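The long way back to letter writing

I wrote my first real letter in years this November, at the kitchen table, with a pen that skipped every third word. It was to my old roommate Eun-ji Oh, who moved to Flendholm and doesn't like the phone any more than I do. I meant to write one page and ended up with six (both sides!), and by the end my hand ached the way it used to after a history exam.

What surprised me was how much small stuff I wanted to tell her. The neighbor's new fence, the soup I ruined, a dream about missing the bus. I'd never put any of that in a text. A letter seems to have room for it, and toys, cups and tea towels get a mention right along with the big news.

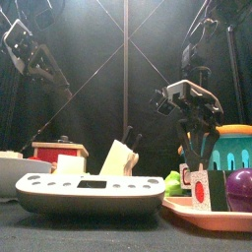
Paper, stamps and other rabbit holes

Then of course I had to have nice paper. My aunt left me a box of Ziółkowski writing sheets, cream colored and a little rough, and I'd been saving them for an occasion that never came along. I'm using them up now. When they run out I'll go back to the yellow legal pad, and I doubt Eun-ji will mind one bit.

I also found her old letters in the closet, 16 of them, held together with a hair tie that snapped the second I touched it. I sat on the floor and read every one, and dinner was very late. She used to draw in the margins, mostly kettles and cats, and once a whole map of the bakery where she worked that summer, with arrows showing who was mad at whom. 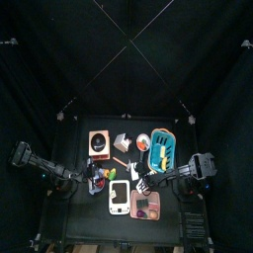 Her reply took almost three weeks to get to me, and I checked the mailbox like a kid the entire time. She'd written it in pieces, on a train, in a waiting room, and the last bit in bed with the flu, and you could see her handwriting getting sleepier as it went. I've read it four times so far.

Now I've started one to Lindiwe Mkhize too, who taught me to knit and still has my good scissors. I'm on page two and haven't gotten to the scissors yet.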